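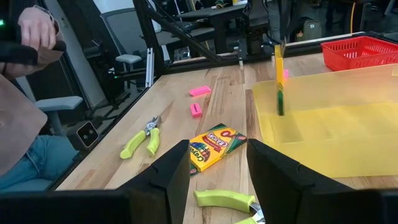
*Pruning shears with green rubberized handles on a butcher-block tabletop*

**Pruning shears**, also called **hand pruners** or **secateurs**, are a type of scissors used to cut the stems and small branches of woody plants. They are built heavier than household scissors and are usually worked with one hand. Larger tools on the same principle, with long handles for both hands, are called loppers.

## Types

### Bypass

Bypass shears have two curved parts that slide past each other. One is a sharpened blade and the other is a thicker hook, which supports the stem during the cut. The blade is ground on its outer face only, so that the flat inner face can run close against the hook. Bypass shears are preferred for live wood, where a crushed stem heals slowly and may die back to the next bud.

### Anvil

Anvil shears have one straight blade, sharpened on both sides, that closes onto a flat plate of softer metal or plastic. They need less accurate alignment than bypass shears and will go on cutting when the blade is somewhat dull. The anvil tends to bruise bark on the underside of the stem, and the type is mostly used on dead or dry wood.

### Ratchet

Ratchet shears are commonly anvil shears with a stepped linkage. The handles are squeezed and released several times, and the blade holds its position between strokes. Each stroke needs less force than a single full cut. They are slower in use and have more moving parts to clean.

## Construction

Blades are made of carbon steel or stainless steel. Carbon steel takes a fine edge easily but rusts if put away damp. Stainless steel resists rust and sap stains and is generally harder to bring back to a fine edge with simple tools. Some blades have a low-friction coating, which wears off first along the bevel.

The pivot is a bolt and nut, sometimes with a toothed locking plate that keeps the nut from turning. Play at the pivot lets the blade drift away from the hook, and the stem then folds into the gap without being cut. On riveted shears this cannot be adjusted, and the tool is replaced when the rivet is worn.

A spring between the handles opens the blades after each cut. Coil springs are cheap and easily lost. Volute springs, wound from flat strip, stay in place better but collect dirt. A catch holds the blades closed for storage; it may be placed at the pivot, where the thumb reaches it, or at the end of the handles.

Handles are forged or cast together with the blade, or made separately of aluminum, steel or reinforced plastic. Vinyl and rubberized coverings are common. Bright colors are widely used, as pruners laid down in grass or brush are hard to find again. In the rotating-handle pattern the lower grip turns as the hand closes, which reduces rubbing on the palm - the motion takes some practice.

## Use

The blade of a bypass pruner is placed on the side of the cut nearest the part of the plant that will remain. This leaves a shorter stub, and any bruising from the hook falls on the piece being removed. Twisting the tool in the cut can spring the blade and is a frequent cause of damage.

## Maintenance

Sap is removed with a solvent or with warm soapy water. Only the beveled face of a bypass blade is sharpened, with a fine file or stone following the original angle. The flat face is given a light pass to remove the burr. The pivot is then oiled and the nut reset, tight enough to remove side play and loose enough for the spring to open the blades fully.

Blades can carry plant diseases from one plant to another, fire blight of apple and pear being a common case. Wiping or dipping the blades in alcohol between plants lowers the risk. Bleach solutions are also effective but corrode steel, and the tool has to be rinsed, dried and oiled afterward.

## See also

- Loppers
- Hedge shears
- Pruning saw
- Grafting knife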